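The long lunch comes back to the office

For years I ate lunch the way a lot of office people do, with a fork in one hand and the mouse in the other, and if you had asked me at three in the afternoon what I'd eaten, I would have had to look in the trash to tell you. So when I heard that Pokico, a mid-sized maker of scheduling software, had started closing its whole office for lunch (doors locked, phones on the machine, everybody out of their chairs!), I invited myself along to see what it was like.

The office is on the second floor above a paint store, and 157 people work there. At noon a bell rings, a real brass one that came from a school, and the screens go dark on their own. You can turn yours back on, but you have to walk to the front desk to do it, and by then you have passed the kitchen and smelled the soup.

What struck me first was the noise. I had pictured something a bit stiff, like a wedding table where you don't know your neighbors, and instead there were people arguing about tomatoes and somebody's daughter's driving test. The tables seat nine. You sit wherever there's a gap, so the newest person in billing may well end up passing the bread to the woman who signs the paychecks.

Not everyone loved it at the start. Parents who used to work through lunch so they could leave early for school pickup were upset, and fairly so. The company ended up letting anyone skip the meal and go home sooner, and a fair number still do. Others told me they simply need that hour alone, and they take a sandwich to the park with a book, and good for them.

Over at Rurkano, a parts supplier with 782 employees on three shifts, a single bell was never going to work. There the lunch hour moves around by department, and the rule is only that you can't eat at your desk and can't be sent a message while you're away from it. I liked that second part very much. A break with your phone buzzing beside the salad isn't much of a break, as I can tell you from long experience.

Does it make people better at their jobs? I asked, and mostly got shrugs. A man in the shipping office said he makes the same mistakes he always did, only now he makes them in a better mood. The cost is easier to talk about: Pokico puts in for the soup and the bread, and anything fancier comes out of a jar by the coffee machine, which had a hundred dollars in it the day I visited.

I've been trying it at home since March. I set the table, even when it's only me.
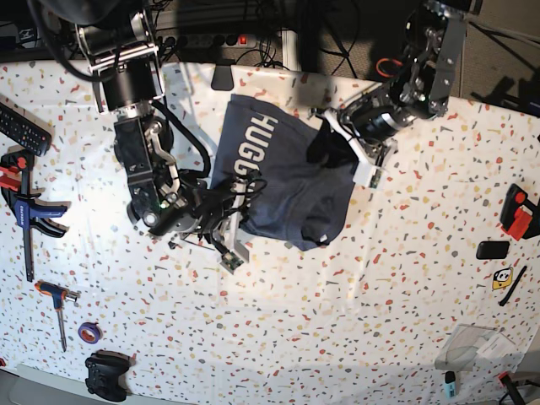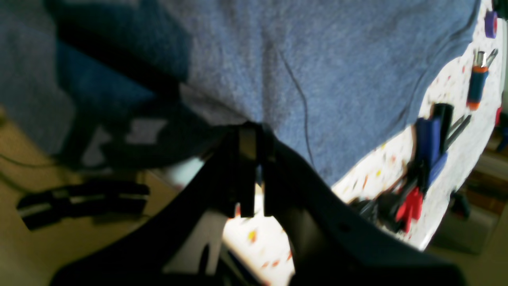 Dark fabric on a speckled tablecloth, and folds and creases in a blue-gray cloth.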